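Nerkeck Shared Workshop
Hand-Held Gripper Build, Part 4: Checking the Fingers
Updated 08/08/2023

Complete the wiring in Part 3 before starting this section.

Fit both fingers to the carriage and tighten the screws by hand. Close the gripper slowly and confirm that the tips meet evenly. If one finger leads, loosen it, move it back 2 mm, and repeat the check.

Open and close the gripper 15 times. Retighten all screws. Members using the Dondura carriage should then proceed to Part 5.

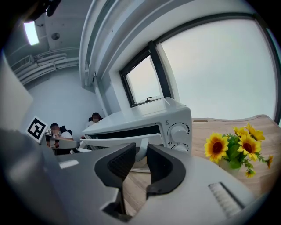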